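Ticket: Hot water dropping out mid-shower, upstairs bathroom only
Status: Open > Waiting on customer > Open > Closed
Product: Kelline continuous flow, natural gas, external wall mount
Controller: Ullberg wall controller x2 (kitchen, upstairs bath)
Priority: Normal

Opening post

Hot water goes cold three or four minutes into a shower, upstairs only. Comes back on its own after half a minute, goes again. Kitchen is fine. Laundry is fine. Downstairs shower seems fine but it only gets used by visitors so can't swear to it.

Unit is on the outside wall by the side gate, nine years old. Serviced once that I know of. Gas bottle not relevant, we're on mains.

Error on the upstairs controller when it drops: 302. Clears itself when the water comes back. Kitchen controller shows nothing at the time, or if it does it's gone before I get down the stairs in a towel.

Tried so far:
- power off at the outdoor GPO, ten minutes, back on. No change
- cleaned the shower rose. Was a bit scaly. No change
- turned temp down from 50 to 45. Slightly longer before it drops, maybe. Could be wishful thinking

Manual I have is the older one and the codes stop at 300. Anyone got the later list?

Reply from support

Thanks for the detail. 302 on that series is low flow at the unit while a controller is calling for heat. Not a gas fault, not ignition. The burner shuts off as it's meant to when flow drops under the minimum, then relights once it recovers.

Please check in this order and post back after each:
1. Inlet strainer on the cold side of the unit. Isolate water and power first, let it cool, then unscrew.
2. Tempering valve, if you have one. Often in the roof space or behind an access panel.
3. Isolation tap at the unit fully open. Sounds silly, isn't.
4. Flow at the upstairs shower, litres per minute, bucket and a timer, hot only then cold only.

Please don't open the front cover of the unit. Licensed gasfitter only.

Update 1

Strainer done. Had some grit in it, sandy stuff, plus what looks like a curl of thread tape. Rinsed and back in. O ring looked ok, bit flat. Ran the shower at lunch, seven minutes no drop, thought that was it.

Dropped twice at 6.40 pm. 302 both times.

Isolation tap was fully open allready.

Update 2

Bucket test. Upstairs hot only: 5 litres a minute. Upstairs cold only: 11. Kitchen hot: 8. Did each one twice, same result near enough.

So the hot upstairs is less than half of the cold. That seems like a lot to lose going up one floor?

Tempering valve: found it, up in the roof space above the linen cupboard. Bikano brand, brass, blue cap on the adjuster. Date on it matches the house reno so same age as the heater. Didn't touch it. It's hot up there and I was lying on insulation.

Only feeds upstairs bathroom by the look of the pipes. The downstairs one must be somewhere else.

Reply from support

Good find. Five litres is close to the cut-out point for your unit once you mix any cold in at the shower, so the drop makes sense. When you add cold, even less goes through the heater, the burner cuts, you get the cold slug, you turn the tap hotter, flow picks up, it relights.

Tempering valves have strainers in them as well, one each side on most models. If the inlet strainer at the heater had grit then these very likely do too. They are due for replacement at around the five year mark in most cases anyway. This needs a licensed plumber, they have to test and record the outlet temperature afterwards.

Was there any work done on the water main or meter lately?

Update 3

Yes! Forgot all about it. Council contractors replaced the meter out the front in autumn, whole street done. Water was brown for an afternoon. We ran the garden tap til it went clear like the card said. Didn't think to connect it to this as the shower trouble started a good few weeks later. Or we noticed it a few weeks later.

Water bill for that quarter has a new meter number and the first reading is 3,429 which can't be right for a brand new meter, but that's for the council not for you. Mentioning it in case anyone else in a newly metered street is reading.

Plumber booked. Earliest is next week, morning.

Interim: running shower on full hot with controller down at 41. No cold mixed in at all. Works. Boring but works. No 302 in four days doing it this way. Kids think it's great since they can't burn themselves, I think it's tepid.

Update 4

Plumber has been. Notes while I remember:

- shut off, drained down, tempering valve out
- strainer on the hot side packed solid with the same sandy grit. Cold side had a bit, much less
- valve itself stiff, wouldn't go through its range by hand
- replaced with new one, same brand, different cap colour
- outlet set and tested, he wrote 49 on the tag, then 48 on the paperwork, rang him, it's 48
- checked the non return valves while he was there, fine

Bucket test after: upstairs hot only is now 9. Up from 5. Cold still 11.

Also had him look at the heater strainer again. More grit in it already, not heaps. He reckons it's still working its way through and to check it again in a month.

Cost more than I'd hoped. Roof access loading, apparently a thing.

Update 5

Ok so. Mostly fixed. No 302. But the upstairs controller has now started dropping off, blank screen, comes back when you press it twice. Kitchen one ok. Is this related or do I need a new ticket?

Temp doesn't change when it goes blank, water stays hot. Just the display.

Reply from support

Can stay on this ticket. Blank display with the water still hot is usually the controller cable, it's low voltage two core and the joins don't like being disturbed. Was anyone near the cable in the roof space?

If you're comfortable, power off at the outdoor GPO, pull the controller off its wall plate and check the two screws at the back are tight. Polarity doesn't matter on that model.

Update 6

He was lying on the cable. Not blaming him, it's run straight across the joists with no clips.

Screws on the back of the controller were both tight. Went up and found a join half way along, twisted and taped, tape had gone gooey. Redid it with a proper gel connector from the hardware shop. Clipped the cable along the side of the joist while up there. 32 clips in the packet and I used nearly the lot.

Display has been on solid since. Will leave it a few days before saying it's done.

Other thing. Flushed the line at the garden tap again with a sock over the end, as someone suggested on another thread. Sock came up with a pinch of grit after ten minutes. So yes, still coming through. Am looking at a whole of house sediment filter, the Pasaribu one, goes in after the meter. Questions before I buy:

- does it drop the pressure enough to bring the 302 back?
- does it need to be upright? The only spot is low on the wall near the tap
- how often are the cartridges really changed, box says six months
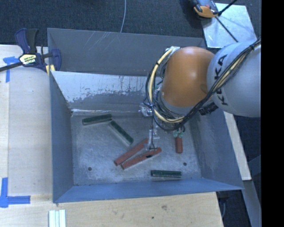
Kelline support: a clean sediment cartridge shouldn't cost you enough flow to matter at 9 litres, a clogged one will, so change it on the calendar and don't wait for the 302 to tell you. Housing should be upright with room underneath to drop the bowl, check the clearance on the box before you pick the spot. Have the plumber put a valve either side and a bypass if there's space. Six months is fair for most streets. For the first cartridge after meter works I'd go eight weeks, have a look, and decide from there. Keep cleaning the heater strainer as well, the filter doesn't do anything for grit that's already past it.

Update 7

Thanks, that's clear. Filter going in with isolation valves, no bypass, not enough wall. He has to come back for it so will get him to look at the downstairs tempering valve at the same visit. Still don't know where that one is. Possibly behind the vanity.

Controller: five days, no blanks.
Shower: no drops. Back to 50 on the controller and mixing at the tap like a normal person.
Heater strainer: cleaned again, a few grains.

Later code list: got it, thanks for sending through. 302 is on the second page.

Update 8

Filter in. Bucket test upstairs hot only: 8.5, near enough to before. Cold 10. Happy with that.

Downstairs valve was behind the vanity. Strainers in it about half blocked, he cleaned them but says replace it before next winter. Will do.

Wrote the cartridge date on the housing in texta. Ok to close.

Support: closed at customer request. Cause recorded as debris in tempering valve strainer following meter replacement, secondary fault controller cable join. Reply within 14 days to reopen.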